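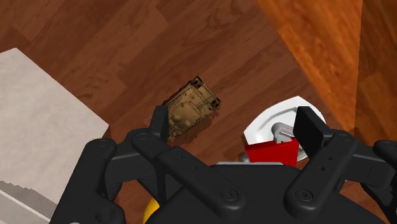
Intro to Investing, Unit 6: Bonds and interest rates

Bring the worksheet from last time, we will need the coupon table again. Notes below are the short version. Read chapter 9 as well, the notes skip most of the algebra.

1. What a bond is

A loan, cut into pieces and sold. The borrower (company, city, government) is the issuer. You hand over cash now, you get interest on set dates, you get the face value back at the end. Face value = par = principal, all three words turn up in the readings and mean the same thing here.

Coupon: the yearly interest, as a percent of face value. Fixed on most bonds. Does not move when the price moves. People lose points on this every term.

Maturity: the date the face value is repaid.

Stockholders own part of the firm. Bondholders don't, they are lenders. Lenders stand ahead of owners in line if the firm fails.

2. Price and yield

The one thing to get straight in this unit. Price up, yield down. Price down, yield up.

Worked case. Skaltix issues a bond with face value $1,000 and a 5 percent coupon. Pays $50 a year. Rates in the market then go up, and new bonds of the same length and same risk pay 6 percent, so $60 a year. Who pays full price for the old one? No buyer will. The seller has to drop the price until the old bond gives the same return as a new one.

Current yield = yearly coupon / price today.

If the Skaltix bond sells at $900, current yield is 50 / 900 = 5.56 percent. Coupon is still $50. Only the price changed.

Yield to maturity (YTM) also counts the gain you get when a bond bought at $900 pays back $1,000. So for a discount bond, YTM is higher than current yield, and current yield is higher than the coupon rate. Premium bond, flip all of it. Use the calculator for YTM, don't try it by hand in the exam.

Discount = trading under par. Premium = over par. At par, coupon rate and yield match.

3. Why long bonds swing more

More years left means more payments stuck at the old rate. A one-year bond is hardly touched by a one point move. A thirty-year bond can drop a lot.

Duration puts a number on this. Rule of thumb: a one point rise in yields costs you the duration in percent. Duration 7, yields up one point, price down 7 percent or so. Works fine for small moves, gets sloppy for large ones becuase the price curve is bent (convexity, next unit).

Low coupon also means longer duration. A zero-coupon bond has duration equal to its maturity, since all the money comes at the end. 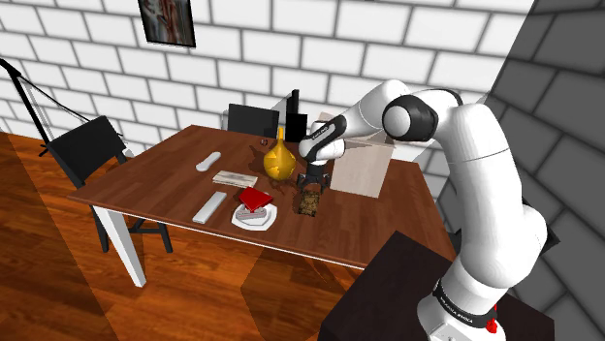 4. Credit risk

Will the issuer pay? Rating agencies give letter grades. BBB- / Baa3 and higher is investment grade. Under that is high yield, the polite name for junk.

Spread = yield on the bond minus yield on a Treasury of the same maturity. Quoted in basis points. 100 basis points = 1 percentage point.

Plakix ten-year bond yields 6.05 percent, ten-year Treasury at 4.00. Spread is 205 basis points. Say the firm has a bad quarter and yield on the bond goes to 7.00 with the Treasury unchanged. Spread is now 300. Price of the bond fell, even though the general level of rates did nothing. Two separate reasons for a bond to lose value, keep them apart: rates went up, or the spread got wider.

Spreads tend to widen when investors get nervous across the board, including on firms whose own numbers look fine. In a bad panic they can pass 700 on the weaker names. Treasuries often gain at the same time as money moves over to them.

5. The yield curve

Plot yield against maturity, Treasuries only. Three shapes:

Normal: slopes up. Longer loans pay more.
Flat: about the same all the way along.
Inverted: short rates above long rates. Often read as the market expecting rate cuts, which usually means it expects a slow economy. A signal, not a timetable. The gap between inversion and a recession has varied a lot, and there have been false alarms.

The short end follows the central bank. The long end depends more on what people expect for inflation and growth, plus some extra pay for locking money up (term premium).

6. Other risks, quickly

Inflation. Fixed payments buy less. TIPS adjust the principal with the price index.

Call risk. The issuer may have the right to pay you back early. It does this when rates have dropped, the worst moment for you, you have to reinvest at a lower rate. Callable bonds pay a bit more to make up for it.

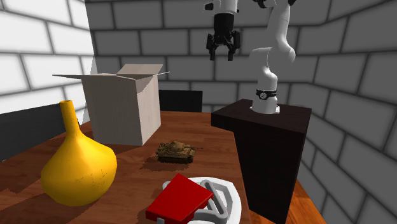

Liquidity. Some bonds go for weeks without a trade. Gap between bid and ask is wide, so selling in a hurry costs you. Small city issues are the usual case. Check the last trade date before you trust a quoted price.

Reinvestment. Coupons have to go somewhere. YTM assumes you put them back in at the same yield, and in real life you won't get exactly that.

7. Funds vs. single bonds

A single bond has an end date. Hold it to maturity, issuer doesn't default, you get par. A regular bond fund has no end date, it keeps buying new ones, so there is no day when you are promised your money back. On the other hand the fund spreads default risk over many issuers, hard to do alone with a small account.

Ladder: buy bonds maturing in years 1, 2, 3, 4, 5. Each time one matures, buy a new five-year. Evens out the rate you get over time.

Problems, due before the October review

a) Skollby bond, face $1,000, coupon 4 percent, price $800. Find the current yield. Is YTM higher or lower than that? Say why in one sentance.

b) A fund has a duration of 6. Yields rise half a point. Estimate the change in price.

c) Lennox in the case packet has two bonds out, same coupon, one due in 3 years and one in 20. Rates fall. Which one gains more?

d) Treasury yield drops 50 basis points, a corporate yield of the same maturity stays put. What happened to the spread? To the corporate bond's price?

Show the formula each time. Answers with no work get half credit.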